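Lasine Two-Hand Manipulation Cell: Open Day Demonstration

The Lasine cell is a bimanual workstation with two articulated hands on fixed forearm mounts, supplied with the Cluvow simulation package. It will be on show at the Noturura open day on Saturday. Visitors may book a session with either the hardware or the simulator.

Specifications
Hands: 2, mirrored left and right
Control rate: 50 Hz
Supply: single-phase, standard outlet
Stored task runs: up to 3,000

Session format
Each session runs 20 minutes. An operator loads a tabletop task in Cluvow, adjusts the object layout and starts the run. Visitors can change the starting positions between runs. Colour and surface finish are set per object.

Tabletop task
The simulated layout places a small bowl between the hands, with an open drawer at left, a corked green bottle at right and a lidded box behind. Both thumbs face the centre of the table.
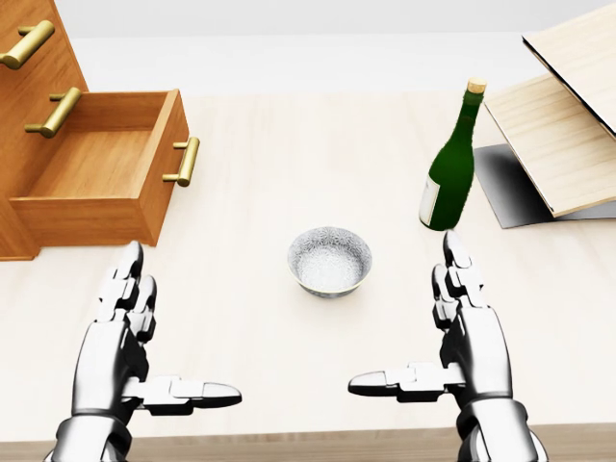
Booking and enquiries
Sessions are booked at the Urquijo desk inside the main entrance. Closed footwear is required in the hardware bay. A printed data sheet and current price list are available on request.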